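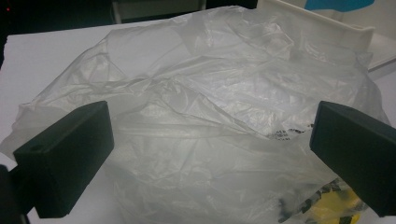 A plastic bag on a white tabletop.

Going to the races at Meredley: your questions answered

Last updated: June

I've been going to Meredley for 15 years and I get asked the same things every summer, so I finally wrote it all down. I don't work for the course — I just love the place!

Do I need to book ahead?
For the big Comwood Handicap meeting, yes, please do. The paddock enclosure only takes 400 and it fills up fast. For the ordinary evening cards I've always paid at the gate and walked straight in.

What time should I get there?
Gates open two hours before the first race. I like to be in early enough to get a spot by the pre-parade ring (left of the weighing room, follow the hedge), which gets busy once the first runners are being led around.

Is there a dress code?
Not in the paddock enclosure, apart from no bare chests. The Trevaskis Stand asks for a collar, and they do mean it. My brother-in-law had to go back to the car for a shirt.

Can I bring my own food?
Yes, in the paddock enclosure and on the lawn. No glass anywhere. The Trevaskis Stand is a no for picnics, but the pies at the downstairs bar are very good and I say that as somebody who has eaten far too many of them.
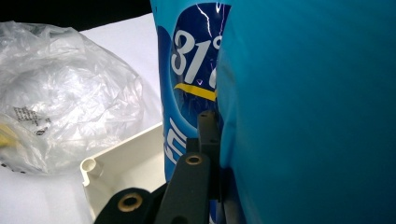
I've never placed a bet. Where do I start?
Pick a horse you like the look of, go to the Tote window, and say the race, the number, and the stake. The minimum is 2 pounds. Each-way means you're making two bets — one to win and one to place — so it costs double, and that catches people out every time.

Who should I back?
Oh, don't ask me! I followed a gray called Risen for a whole season and he finished second so often I started to take it personally. I will say the stiff uphill finish suits horses that stay on well, so look for one that has won over a bit further.

How do I get home without a car?
The 341 bus stops opposite the main gate. It gets packed right after the last race, so I usually have a cup of tea and catch the one after.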